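The Back of the Curtain

Fatemeh had the fabric for six days before she cut it. It was a heavy cotton, dark green with a small white leaf, and it had come from the closing-down sale at the Pruvost shop in Grutville. She had bought all they had left on the roll. It lay along the back of the settee and people sat against it.

"Is that going to be something?" Pejman asked.

"Curtains," she said. "For Nazanin."

Her sister had moved in September and was still getting dressed in the bathroom. There was a bedsheet pinned over the bedroom window, but the pins kept dropping out and she had trodden on one. She had asked Fatemeh for curtains over the phone, in the voice she used when she wanted something and meant to say afterwards that she hadn't asked.

They had not spoken much that year. There had been the matter of their mother's sewing machine, an old Harolska in a green case, which Nazanin had taken home after the funeral and Fatemeh had expected to have. Fatemeh was the one who sewed. Nazanin had once glued up the hem of a school skirt. The machine had gone into a cupboard and, as far as Fatemeh knew, had not come out.

She sewed on a machine of her own, a light plastic thing that walked across the table when it went fast. It did not like four layers of cotton. She broke a needle on the first heading and another on the second. She changed to a thicker one and turned the wheel by hand over the corners, and that worked, but it took the whole evening.

The window was 131 centimetres wide. Nazanin had sent the number on its own, with no hello. Fatemeh rang back to ask whether that was the glass or the track.

"What's the difference?"

"Where does the rail start and finish?"

There was a noise of furniture being pushed. "It's longer than the window," Nazanin said.

"Then measure the rail."

"I've only got a ruler."

"Measure it with the ruler, then, and write it down each time you move it."

She heard her sister climb on to something and swear. It took a long while, and Fatemeh stayed on the line and unpicked a seam with the phone under her chin. Neither of them said anything about the machine. Nazanin asked what the fabric was like and Fatemeh said it was green. Then she said it had a leaf on it, and that the leaf was a bit like the one on the kitchen oilcloth at home, and Nazanin said, "Oh," and dropped the ruler.

She lined them in cream. She sewed the lining in along the sides and left it loose at the bottom, the way their mother had, so the two cloths could hang as they liked. On the back of the left-hand curtain, low down in the corner, she stitched a small N in green thread.
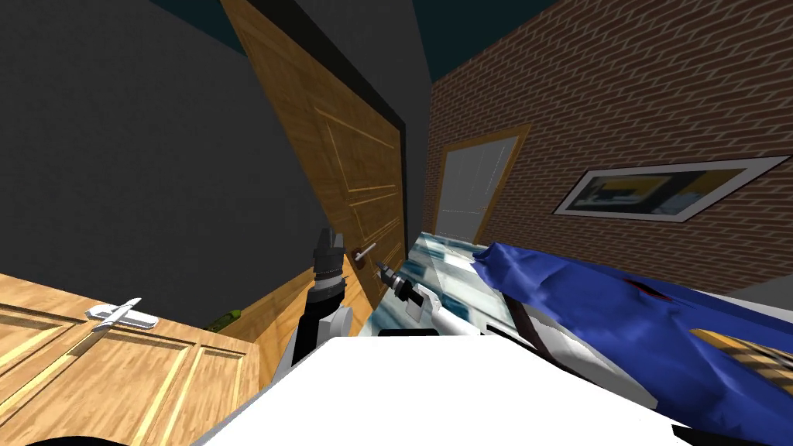 Cheuk-hei Chung
Fiction Editor

In October she took them over on the bus, folded in a clean pillowcase. Nazanin let her in and went to put the kettle on. The bedsheet was already down.

They hung them together, Fatemeh on the chair and Nazanin passing up the hooks. The left one dropped well. The right one was too long and lay on the floor in a fold.

"I measured it," Nazanin said.

"The floor isn't level."

"Is that my fault as well?"

"No," Fatemeh said. "It's the floor."

She got down and knelt by the hem. It wanted two centimetres off, no more, but she had left her machine at home and it was a long hem to do by hand. She said so.

Nazanin went out of the room. Fatemeh heard a cupboard, and then something being lifted that was heavier than it looked. Her sister came back with the green case held in front of her and set it down on the bed.

"I don't know if it goes," she said. "I never found the pedal."

"It's in the lid," Fatemeh said, and began to take out the pins.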